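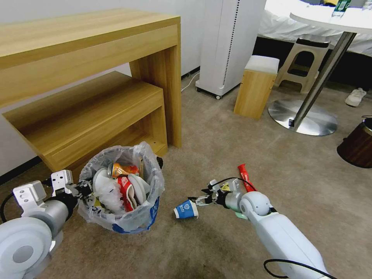
Left gripper at the bag, right one near the blue cup. Head camera view.

Grippers for thin, floppy stuff: what are people using?

tannery_lane
Posted 9:12

We have a two-arm setup on a tidying job: cups and wrappers off the carpet into the bin, then deal with the bag. Picture at the top. Both arms have two-finger grippers. I've been running the stock fingers for the first part of the job and a set of Wostix soft pads for comparison, 70 attempts with each, same cup, same carpet, same operator.

Paper cups lying on their side are fine with either. The stock fingers got 61 and the Wostix pads got 66. The trouble is the bag. The edge of it hangs loose over the rim and the fingers either close on nothing or take the bag and the rim together. With the soft pads I got the bag on its own less than half the time. With the stock fingers it was worse.

Has anyone had better luck with something else? I can spend a bit but I'm not replacing the arms.

harbour_dave
Posted 9:40

Which controller are you on? Before you buy anything, check what force you are closing with. Ours was set far too high out of the box and it squashed every cup. On bags it pushed the film out from between the pads.

tannery_lane
Posted 9:58

Harju controller, older firmware. Force is on a scale up to 254 and I have it at 70 for cups. I tried 40 on the bag and it slipped when the arm lifted.

harbour_dave
Posted 10:05

Go up then, for the bag only. Close at 40, wait half a second, then step up to 120 before you lift. The Harju lets you do two stages if you send the second command after the first has settled. It ignores it if you send it early.

M_Okell
Posted 10:31

I don't agree that it's force. Look at where the left gripper is. It is at the rim with two flat fingers, and a flat finger can't get behind a bag that is lying against the bin. You want a thinner tip. We put Plastine wedge tips on ours in May and bag pickups went from hopeless to most of the time. They are a pain with round things, though. Cans roll out of them.

tannery_lane
Posted 10:44

How do they mount? The left one is a different body from the right and I would rather not drill anything.

M_Okell
Posted 10:52

Two screws per finger. They do an adapter plate for most of the boxy ones. Measure the hole spacing first, because the first plate they sent me was for the wrong model and it took two weeks to sort out.

fumiko_h
Posted 11:20

We did a longer comparison at Vuststead with much the same kind of task. Almost 2,000 grasps over four finger types, and I wrote up the log myself. For thin film the order was wedge tips, soft pads, ribbed rubber, bare metal. For cups and cans the soft pads came first and the wedges last. So you are both right, depending on which object you mean.

What I would do with two arms is not fit the same thing to both. Wedges on the left for the bag, soft pads on the right for the cups. You lose the option of swapping hands, but your left is already the one going to the bin.

Fumiko Hattori

harbour_dave
Posted 11:34

Four finger types on the same controller settings? If you didn't tune the force for each one then you were testing the settings as much as the fingers.

fumiko_h
Posted 11:41

Fair question. Force was tuned for each type over a short run first and then fixed. Closing speed was the same for all of them and I would change that if I did it again. The wedges wanted to go slower.

xuan_chau
Posted 12:15

One thing missing from this is the camera. From the head you are looking down and the forearm comes in from the corner, so once the gripper closes you can't see much of what is between the fingers. The bag is see-through as well, which doesn't help. We added a small wrist camera on one side and kept the same fingers, and the misses on film dropped by about a third. If money only stretches to one thing I'd buy that first.

Xuân Châu

M_Okell
Posted 12:22

A wrist camera on that left gripper means another cable, and there is already one looping off the arm. Ours caught on the bin twice in the first day.

xuan_chau
Posted 12:30

Run it along the forearm with hook and loop ties and leave slack at the wrist only. Ours hasn't caught since.

tannery_lane
Posted 13:05

Thanks all. I'll try the two-stage close first as it costs nothing, then order one pair of Plastine tips for the left. Leaving the pads on the right. The camera can wait until I've seen what the tips do.

harbour_dave
Posted 13:11

Do the two-stage test on the stock fingers as well as the pads, so you have something to compare the tips against.

tannery_lane
Posted 17:48

Did 20 of each this afternoon. Two-stage close on the pads: 13 held through the lift. Stock fingers: 8. Better than before but the rim still gets pinched. Tips are ordered and I've checked the hole spacing.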